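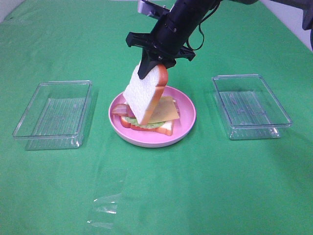 The arm holds a slice of toy bread over a sandwich of toy bacon, lettuce, tomato and cheese.

Turkach Community Workshop Completes First Member-Built Robot Arm Station

Station will be open to all members from July; build notes and parts list to be released without charge

TURKACH, 19 April 2021 — The Turkach Community Workshop today announced the completion of its first robot arm station designed, assembled and programmed by its own members. The station, known as Jenevar, consists of a tabletop arm with a two-finger gripper, a control box and a set of practice tasks that new users can work through at their own pace.

Jenevar was built over 302 hours of recorded bench time in the workshop's electronics room. The work was led by Oluwaseun Amadi, a longtime member and former elevator technician, with software written by Nkechi Adeleke. Members who took part in the build ranged from experienced machinists to people who had not used a soldering iron before joining.

"We wanted an arm that a member could take apart on a Saturday morning and have working again by lunch," said Amadi. "Every bolt on it can be reached with the tools already hanging on our wall. Where we had a choice between a clever part and a part we could replace, we chose the one we could replace."

The first practice task released with the station is the making of a toy sandwich. The arm picks up pieces of play food one at a time and stacks them on a pink plate. The task was chosen after earlier trials with building blocks, which members found too regular to teach much about grip. Toy bread, cheese and lettuce differ in shape and thickness, and each piece calls for its own approach angle and closing force.

"Bread was the hardest," said Adeleke. "A slice wants to swing when you hold it by one edge, and if you let go too high it slides off the cheese. Most of my evenings in February went into the last inch of that movement. I have also learned a great deal about tablecloths. A wrinkle under the plate is enough to throw off a placement that worked ten times in a row."

The control software, named Châu, runs on an ordinary desktop computer. A user may guide the arm through a task by hand and save the movement, or write the steps out as a short list of commands. Saved movements can be edited, joined together and shared between members. The current version holds 200 saved movements contributed during testing, among them several approaches to the same slice of bread.

Work on the station took place in 2 stages. In the first, members built the base and shoulder, ran the wiring and tested each motor separately on the bench. In the second, they fitted the wrist and gripper and began trials over a table. The gripper mount was redrawn several times during this stage. An early version allowed the gripper to twist slightly under load, and the cable to the wrist was rerouted after it caught on the elbow joint during a long reach.

Materials for the build came to $2,346. This sum was met in part from the workshop's equipment fund and in part by a contribution from Prurora, a local supplier of motors and bearings, which also provided bench space for the testing of the shoulder joint. The workshop wishes to record its thanks to the company and its staff.

Members wishing to use the station will be asked to attend an evening introduction covering safe operation, the emergency stop and the basic commands. No knowledge of programming is required. Members under the age of 16 may use the station with an adult who has completed the introduction. Bookings will be taken in the same way as for the lathe and the laser cutter, in blocks of one hour, and no one member may hold more than three blocks in a week.

Further practice tasks are in preparation. These include sorting loose screws by length, placing small parts into a soldering jig and setting out a row of dominoes. Members are also invited to propose tasks of their own — proposals should name the objects to be handled, the size of the work area needed and the result the arm is expected to produce.

The parts list, wiring diagrams, cutting files and a copy of Châu will be made available from the workshop's front desk and website when the station opens in July. Other workshops and home builders are free to copy and change the design. Amadi noted that the drawings will include the versions of the gripper mount that were set aside, with notes on the trouble each one gave.

"Someone building this in a garage will run into the same problems we did," he said. "They may as well have our notes on the table next to them."

About the Turkach Community Workshop

The Turkach Community Workshop is a shared, member-run facility offering tools and bench space for woodwork, metalwork, electronics and textiles. Membership is open to residents of Turkach and the surrounding area.

Contact

Inquiries about the Jenevar station may be addressed to Oluwaseun Amadi. Questions about the Châu software may be addressed to Nkechi Adeleke. Both may be reached through the workshop's front desk during opening hours.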